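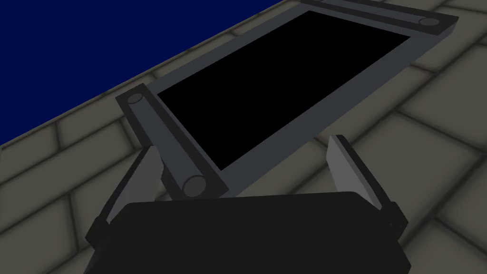
A dark gray rectangular frame on a tiled floor.

The Midholm Press Council received 49 complaints from reporters last year, most of them over access to public meetings. Its director, interviewed at the council's office in October, described the figure as "low, and not reassuring."

"Small papers do not file," the director said. "They have two people and a deadline."

We use cookies to improve your experience. By continuing to browse, you accept our cookie policy.

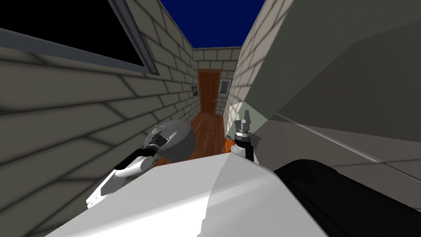 Court reporting remains the council's chief concern. In Mumov, the director said, journalists were kept waiting outside hearings that the law declares open -- "in a narrow corridor, much like the one shown here, with the door closed." The council has written to the court twice.

On funding, the director was brief. Member dues from 869 journalists cover the legal desk 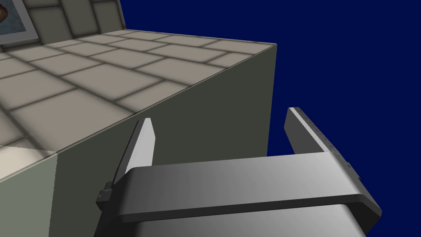

and part of the training program in Grametti, which has 50 places. "We will not take government money for legal work," the director said. "Training is a separate question, and our members are divided on it."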